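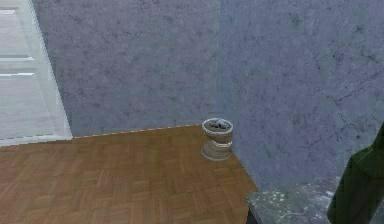
Acta de la reunión del grupo de trabajo de la jornada de puertas abiertas

Fecha: 13 de enero de 2019
Lugar: sala de reuniones pequeña, centro técnico de Plaltosberg
Asistentes: Abhishek Sandhu (coordinación), dos personas del equipo de simulación, una del taller, una de comunicación y una de administración
Excusa su asistencia: la responsable de seguridad del edificio, que ha enviado comentarios por correo
Toma acta: administración

1. Aprobación del acta anterior

Se aprueba el acta de la reunión de diciembre con una corrección: donde decía que la demostración simulada sería en la sala 8 debe decir en el vestíbulo. La sala 8 se queda para el material del taller.

2. Formato de la visita

Abhishek Sandhu resume lo acordado con la dirección. Los visitantes entrarán en grupos de 11 personas como máximo y harán un recorrido de tres paradas: taller, vestíbulo y sala de consultas. En el taller no habrá máquinas en marcha. En el vestíbulo se enseñará el brazo en el simulador Irkadex, en pantalla grande, y alguien del equipo comentará lo que se ve.

Comunicación pregunta si los colegios van a entender que lo de la pantalla es una simulación. El equipo de simulación contesta que se dirá al empezar y que habrá un cartel. Se acuerda que el cartel ponga "simulación" en letra grande y que no lleve ninguna otra explicación.

El taller propone que los grupos se crucen en el pasillo del fondo y no en la entrada, que el año pasado fue un atasco. Se acepta. Hay que pedir la llave de la puerta del pasillo.

3. Estado de la demostración

El equipo de simulación presenta la escena preparada, que internamente se llama Wallow. Es una cocina sencilla con encimera de mármol gris, y el brazo trabaja encima de ella. El suelo es de parqué. La escena carga bien en el ordenador del laboratorio; en el portátil que se llevará al vestíbulo tarda bastante más y todavía no se ha medido cuánto.

Se discute la textura de las paredes. A comunicación le parece que las grietas dan aspecto de edificio abandonado y pide unas paredes lisas. Simulación explica que la textura se cambia de manera automática entre ensayos y que fijar una para el público es posible, aunque preferirían enseñar la que usan a diario. No hay acuerdo. Se harán dos capturas, una con cada pared, y Abhishek Sandhu decidirá.

También se habla de la vista que debe verse al arrancar. La vista general de la habitación sirve para situar a la gente, pero no enseña el brazo. La cercana enseña la herramienta y se pierde la cocina. Se acuerda empezar por la general, con la parte hablada de bienvenida, y pasar después a la de la encimera.
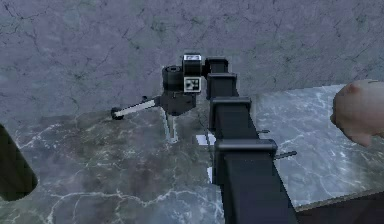

Sobre los marcadores cuadrados de la muñeca, el taller avisa de que es lo primero por lo que preguntan los niños. Se preparará una respuesta corta: sirven para que una cámara calcule dónde está la pieza que los lleva. Si alguien quiere más detalle, se le remite a la sala de consultas.

Simulación recuerda que la varilla larga es una de las partes que más se acercan a la superficie y que en algunos ensayos guardados la atraviesa al bajar deprisa. Esos ensayos no se enseñarán. De los 514 que hay grabados se van a elegir 10, todos de menos de un minuto, y se pasarán en bucle. La lista tiene que estar cerrada una semana antes de la jornada para poder probarla entera en el portátil.

Abhishek Sandhu pide que alguno de los elegidos sea un intento fallido, porque en la última visita varias personas comentaron que parecía un vídeo promocional. Se acepta incluir dos, sin señalarlos de antemano. Comunicación pide verlos antes.

4. Participación del público

Se plantea si los visitantes podrán mover el brazo simulado con el mando. A favor: es lo que más recuerdan. En contra: cada grupo tiene poco tiempo y reiniciar la escena interrumpe el bucle. Se propone un segundo puesto con su propia pantalla, solo para el último tramo del recorrido. Hace falta otro monitor. Tse, la empresa que nos alquiló los proyectores, puede prestar uno, pero hay que confirmarlo por escrito y saber si lo traen ellos o hay que ir a buscarlo.

El taller pregunta quién atenderá ese segundo puesto. Se ofrece una persona de simulación por la mañana. La tarde queda sin cubrir.

5. Comentarios de seguridad

Se leen los comentarios recibidos. Piden que los cables del vestíbulo vayan pegados al suelo en todo su recorrido, que la salida lateral quede libre y que en el taller la línea amarilla se repinte o se marque con cinta. Se aceptan los tres. La cinta la compra administración con el presupuesto ordinario.

Preguntan además si habrá aviso de luces parpadeantes. La demostración no tiene parpadeos, aunque al cambiar de un ensayo a otro la pantalla se queda en negro un instante. Simulación mirará si se puede dejar fija la última imagen hasta que cargue el siguiente.

6. Textos y folleto

El folleto del año pasado se reutiliza con cambios. Se quita el párrafo sobre la línea de embalaje, que ya no está en el edificio. El texto nuevo sobre simulación ocupará una cara y lo escribirá el equipo, sin siglas. Comunicación lo revisará y elegirá las imágenes. Se pide que el nombre Wallow no aparezca en el folleto, por ser de uso interno.

7. Acuerdos y responsables

Capturas con las dos paredes: simulación.
Decisión sobre la pared: Abhishek Sandhu.
Selección de ensayos, incluidos los dos fallidos: simulación, con visto bueno de comunicación.
Prueba completa en el portátil, anotando el tiempo de carga: simulación.
Consulta a Tse por el monitor: administración.
Cartel y folleto: comunicación.
Llave del pasillo y cinta para el suelo: administración.
Turno de tarde en el puesto del mando: pendiente.

8. Ruegos y preguntas

El taller pide que se avise con tiempo a quienes aparcan junto a la puerta de carga, que ese día se usará como entrada de grupos. Administración enviará un correo.

Se pregunta si habrá café para los acompañantes. Queda para la próxima reunión, que se convocará cuando esté hecha la prueba en el portátil.

Se levanta la sesión.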